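From the Oseneck Building Newsletter

Working Well: Your desk, your wrists and your neck

Dear colleagues and neighbors,

In the last newsletter I asked you to write me about how you sit and work during the day. I received 24 answers, which is much more than I expected, and I want to thank everybody who took the time. Many of you wrote long messages, and I read all of them with attention, some of them two times.

The most frequent complaint is the neck, and after it comes the wrist of the hand that uses the mouse. I know this second one very well. In my first year at Cuma I had pain from the wrist up to the elbow, and I believed that I needed a special chair. I bought the chair with my own money. The pain stayed, because my mouse was too far from me. I had to stretch my arm for it all day, and I did not notice.

So I would like to ask you to do a small check on Thursday, when you come in. Sit down as you normally sit. Let your shoulders hang and bend your elbows so that your forearms are parallel with the floor. Now look where your hands are. The keyboard should be under them, and the mouse directly beside it, at the same height. If you must lean forward to reach the mouse, move it closer. A keyboard with no number block helps a lot here, and the office on the ground floor has 2 of them that you can borrow for a week. Please write your name on the list when you take one.

Several people asked about the height of the table. The fixed tables in our building were made for quite tall persons, I think. If your feet do not stand flat on the floor, raise the chair first until the elbows are correct, and then put something under your feet. A thick box of paper is good enough. Please do not lower the chair to save the feet, as then the shoulders go up and the neck will suffer.
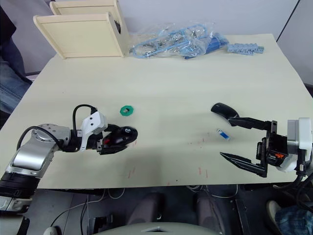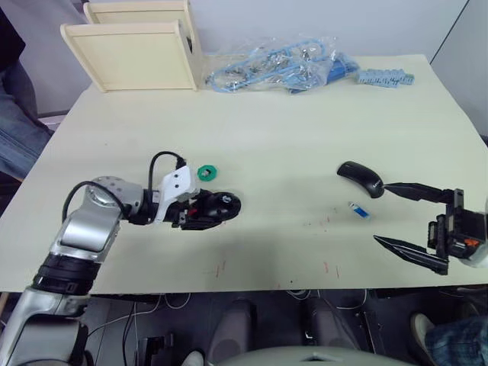

Two views of the same light tabletop, with the small green nut lying on it.

About the screen I have received different opinions. Éabha Fahy from Nava wrote to me that she put her screen lower than all the guides recommend, and that her headaches became less. She wears glasses with two zones, and with a high screen she was lifting her chin to read. This is a good point and I had not thought of it. If you wear such glasses, try the screen a little lower and see after some days how it feels. For the rest of us, the upper edge of the screen near the level of the eyes is a good start.

Laptops are more difficult. When the screen is right, the keyboard is wrong, and also the opposite. If you work on a laptop for more than one hour, please use a separate keyboard and mouse and put the laptop on a stand or on some books.

One reader from Grokeck asked if it is useful to change the mouse hand. I tried this myself for one month. The first 7 days were terrible and I was very slow with everything. After that it became normal for reading and for mail, but for precise work I still go back to my right hand. I can recommend it to patient people.

And please stand up. It does not need to be exercise. Go for water, or walk to a colleague in place of writing a message. I put a reminder in my calendar, and I confess that I ignore it perhaps half of the time.

If you have pain that stays also on the weekend, or if your fingers feel numb at night, please see a doctor and do not wait for advice from a newsletter.

In the next issue I will write about light and reflections, which was the third topic in your answers. If your window gives you trouble in the afternoon, send me a short note or come by room 119. I am usually there until four.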